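How Karwood Sets Its Public Holidays
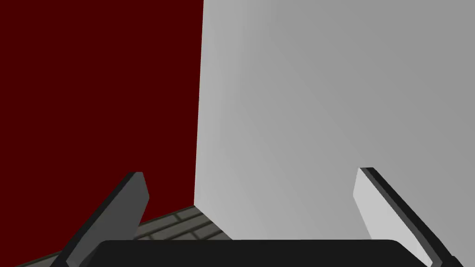 Karwood has 16 public holidays on its municipal calendar, and the clerk who maintains the list says most of the questions she gets concern two of them. The first is Founders' Day, in September. The second is the day after it.

"The day after was added as a bridging day," she said. "It only applies when Founders' Day falls next to a weekend. In other years it is an ordinary working day, and people book flights without checking."

The list is published each spring. Shops larger than a set floor area have to close on 2 of the holidays, and the rest are left to the owner. The clerk said the rule is often misread by visitors, who assume that everything shuts. Pharmacies and fuel stations are exempt, and so are bakeries until noon.

Founders' Day itself marks the charter of 987, which joined the settlements of Bilby and Ongart under one market court. Neither name is used for an administrative unit now, although both remain on bus routes.

"The charter gives no day," the clerk said. "It gives a month. The present date was fixed later, to keep it clear of the harvest fair."

Attendance at the morning procession is capped at 3,000, the limit for the lower square. Entry is by wristband, issued at the town hall from 7 a.m. The route has not changed in years, except that it now avoids the bridge -- the deck is being resurfaced.

Fuvesell, the firm that prints the wall calendars sold in local shops, receives the dates as a plain data file. The clerk said errors in print usually come from the bridging day, which older templates repeat every year.

She was asked whether the list might be shortened. "There was a proposal to merge the two spring holidays," she said. "It would have required a change to the labor code, and it was withdrawn. The list for next year has the same number of entries."

Offices that close for a bridging day reopen at 8 a.m. on the next working day. Parking charges are suspended on all listed holidays, bridging days included.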